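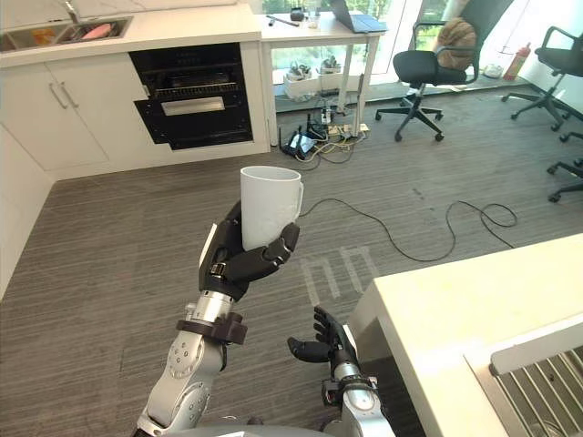
Second month of teaching by remote control at the Surkton kitchen and we're past 2,000 recorded runs. Most are washing-up jobs. Operator wears the gloves, robot copies, the lot gets saved for training. Mugs first, as ever: thumb and fingers round the lower half, keep it upright, don't rush. Fourteen operators signed off on that one so far.

Tuesday, October 28, 2025
By the Rodik newsletter desk

Plates and bowls are slower going. New starters squeeze too early, then over-correct on the way down. Please do 20 practise goes before you hit record.

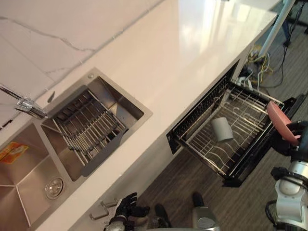 Also, bad runs. Keep them, tag them, move on. We lost 69 in March becuase someone tidied up the folder. Notes on tagging are in the Ogunleye guide, section on drops and re-grips. Short sessions please, tired hands make jerky data.

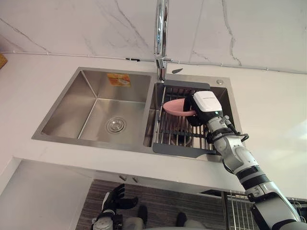 Pink bowl at the sink rack, right arm.

Recent items
Jolisent glove sizes: last call
Ogunleye guide, updated pages
Surkton booking slots for November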